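3 min read

Plolier Building, Kitchen and Break Room Working Group
Minutes, Jun 9, 2021

Present: Szu-yu Cheng (chair), Pao-chu Yen, Valentyna Zhuravel, Jamila Gazi
Apologies: Tzu-hsuan Lu

1. Previous minutes
Accepted with one correction. Item 4 should read "second floor," not "third floor."

2. Water dispensers
Pao-chu Yen reported on the dispenser contract with Amoah. The filter on the second floor unit is past its change date. Flow at the cold tap has dropped and the indicator light stays amber after a reset. Amoah has offered a visit in July. The group asked for an earlier slot.
Action: PY to call Amoah and confirm a date in writing.

3. Paper cups
The present order is 39 sleeves a quarter, supplied by Stokix. Storage under the second floor sink is full and the lower boxes have been damaged by a slow leak at the trap. The leak has been logged with building maintenance. It was agreed to stop the standing order at the end of the quarter and supply reusable cups in its place.
Action: VZ to give Stokix written notice.

4. Reusable cups
Two types were considered, glazed ceramic and stainless steel. Ceramic is cheaper per piece but chips in the dishwasher racks now fitted. Steel stacks closer and can be washed on the top or bottom rack. Steel was preferred. The first order will be 69 cups, with 10 held back as spares. Handles were discussed and not required. Cups are to be stored rim down on a clean surface, and shelf liners will be removed.
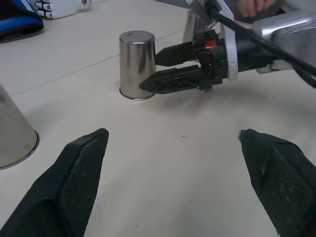 Valentyna Zhuravel objected that a single-wall steel cup gets too hot to hold with tea in it, and asked that double-wall cups be priced before the order is placed. Agreed. The quantity stands and the type is deferred until prices are in.
Action: VZ to get a quote from Pilik for both types.

5. Dishwasher
The evening cycle will start at 6:30. Cups left in the sink after that time go in the next day's load. JG to post the new time on both floors.

6. Any other business
The refrigerator door seal on the first floor is split at the lower hinge. JG to order a replacement.

Next meeting in July, same room. Szu-yu Cheng to circulate the agenda.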